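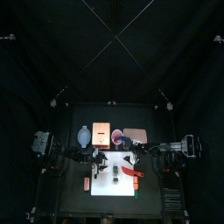

Objets du quotidien sur une table noire carrée

Questions fréquentes : le vide-maison Prarilard

Puis-je déposer des objets sans rendez-vous ?
Bien sûr, et avec grand plaisir ! Passez au dépôt de la rue Baranauskienė, sonnez deux fois (la sonnette est un peu capricieuse) et laissez-nous le temps de descendre.

Que faites-vous de la vaisselle dépareillée ?
Nous l'adorons, et nos clients aussi. Emballez-la dans du papier journal, six pièces par carton au maximum, sinon gare au dos.

Combien de temps gardez-vous un objet invendu ?
Jusqu'à la fin octobre. Ensuite, Elīna Petrauskas vous appelle pour savoir si vous souhaitez le reprendre ou le donner.

Livrez-vous à Zorosthorpe ?
Oui, pour les meubles seulement. Écrivez-nous avant, on s'arrange toujours.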